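Borkdale Neighbours > Kitchen and Home > Cleaning and care

Sat 13 March, posted by Amra Đorđević

Faint scratches in steel mixing bowls, are they still all right to use?

Hello everyone, and sorry in advance for the length. My aunt in Erkstead has moved into a smaller flat and I have come home with most of her kitchen, including her stainless steel bowls, which I remember from every birthday cake of my childhood. They have had a hard life with an electric whisk. The insides are still lovely and shiny but when you tilt them to the light there are fine scratches. 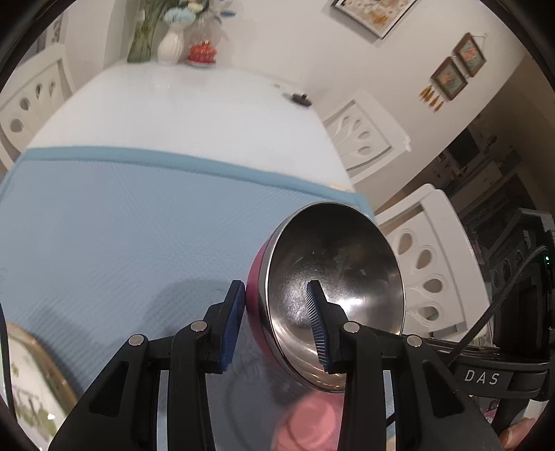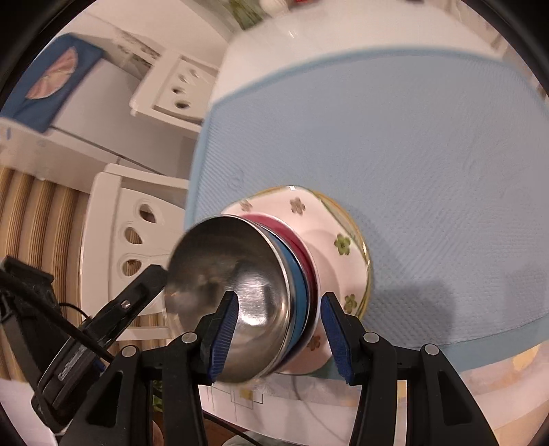 A steel bowl: a single one in the first picture, and one nested with a blue and a red bowl over the white floral plate in the second.

My sister says scratched bowls ought to go straight in the recycling. I would be very sad to do that. I bake most weekends, mainly sponges and a lemon loaf, and I also leave bread dough to rise overnight in the biggest bowl. Is there any harm in it? And is there a way to polish the marks out, or will I only make things worse? I have a tub of Margaritis cleaning paste under the sink, but I have never dared to use it on anything except the hob.

Many thanks, and if anyone near Trerndale wants a spare jelly mould, do shout, I have far too many.

Stelios Karagiannis

Oh, please don't throw them away! I cooked in a café for years and every bowl we owned was scratched. Fine marks in plain stainless steel are only on the surface, there is no coating to flake off into your cake, and they are perfectly good for sponges and for dough. What I would look out for is rust that comes back after you've cleaned it, or a dent with a sharp edge, or a rim that has split.

For everyday washing, hot water, washing-up liquid and a soft cloth, and dry them straight away or you'll get those chalky water spots (a splash of white vinegar sorts those out, then rinse well). Keep wire wool well away from them. If you do want to brighten them up, mix bicarbonate of soda with a little water and rub gently in the direction of the grain, if you can see one. It won't take scratches out but it does soften the look. I'd read the tub before trying the paste on anything you eat from, and start with a small patch on the outside.

One more thing while I'm here: don't leave salty or very lemony mixtures sitting in them for 2 or 3 days. Overnight dough is fine.

whiskandbiscuit

you could get up to 1,000 cakes out of a bowl like that and it wouldn't care. mine were my gran's. put a sheet of kitchen roll between them when you stack them, saves the insides

is the jelly mould the rabbit sort? if so yes please

Contact us | Copyright Borkdale Neighbours | Back to top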